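Table Flowers project - progress report for June
For the Venier small grants office, from the Veltville workroom

Hello again, and thank you for being so patient with us! I know the last report was mostly about shelving, so I'm glad to have some flowers in this one.

Quick reminder of where we are. The grant was to build up a lending collection of table arrangements that clubs, care homes and school halls in Veltville can borrow without having to buy anything. You gave us 600 dollars for stems and vases, and after this month we have 28 of those dollars left. The two big orders both came from Tiwari (good prices, slow delivery, and one box went to the wrong side of town for a week). We're holding on to the last bit for floral tape and a replacement vase or two, as I'm sure we'll break something.

We now have 13 arrangements ready to lend, and 9 of them have already been out at least once. The tulips are by far the most asked for. I had honest doubts about tulips - they're so plain next to the big mixed bunches - but people like that they can see over them when they're sitting down to eat. The taller blossom sprays get picked for side tables and doorways, and hardly ever for the middle of a meal. So I've changed the borrowing sheet to say which ones are low and which ones are tall, and that has saved me a lot of phone calls.

The other thing we've been working on is color. Our first plan was one color for each event, all matching, and it looked a bit flat when we tried it in the hall at Drurumel. Now we're putting together little groups that sit well side by side, with a strong color, a sunny one and something pale to calm it all down. It's more fun to put together too!

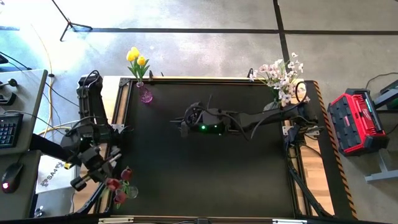
Red tulips, yellow tulips in the pinkish-purple vase, and the white and pale pink blossoms in clear glass.

I'm really happy with the yellow ones. Three stems turned out to be plenty for that vase, and the textured glass does a lot of the work. We had five in there to begin with and it looked crowded, so the spare two have gone into the repair drawer. The pale blossoms need the most fussing over, what with all the little branches, and they take up a whole box on their own when they travel. I'd like to find a taller box before the fall bookings start.

What hasn't gone so well: dust. I didn't plan for it at all, and artificial petals hold on to it like you wouldn't believe. We tried a soft paintbrush (slow but nice) and then a hair dryer on the cool setting, and the hair dryer won. Cleaning now happens every Tuesday before anything goes out. The labels on the bottom of the vases also keep peeling, so I'm switching to a paint pen.

Next up are the borrowing cards with a picture of each group, a second set of red tulips, and a visit back to Drurumel to try the new groups on their long tables. I'd also like to ask whether the leftover money can go toward boxes if we don't need it for tape. Let me know either way, and do come by and borrow something!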